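Speaker notes - Public monuments and the parade route
Civic Forum, Tuesday session
Speaker: Adoración Cordero, Office of Public Spaces

Opening (2 minutes)
Thank the chair and Esko Lindqvist for the invitation. State the question before the city: should the founder's bust in Oster Square be moved before the June parade?

Background
The bust has stood at the square's north entrance for 60 years. The parade passes within 28 feet of it. Last season a banner was hung from the plinth overnight, and the office received 1113 written comments in the weeks that followed.
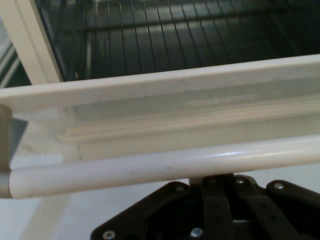

Most letters did not ask for removal. Many writers asked who decides, and on what schedule. Pause here and read the Navaratnam Street residents' letter in full.

What the ordinance allows
The office may relocate a monument for repair or public safety. It may not do so on the basis of a single complaint. Permanent removal requires a council vote - stress this point.
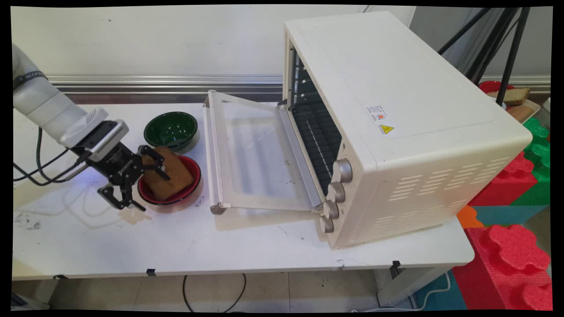

A slice tilted in the red bowl, with the toaster oven to the right.

Options under review
Keep the bust in place with barriers on parade day. Move it to Nuvum Garden. Shift the route one block east, along Droloment Avenue. The police department has been asked to comment on all of these. Do not state a preference.
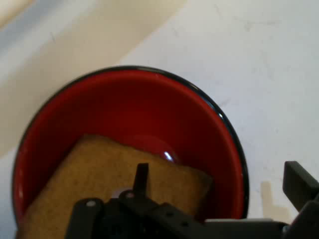

The red bowl from above.

Questions
Refer cost questions to Mr. Lindqvist. Written comments close at noon on the day of the council hearing.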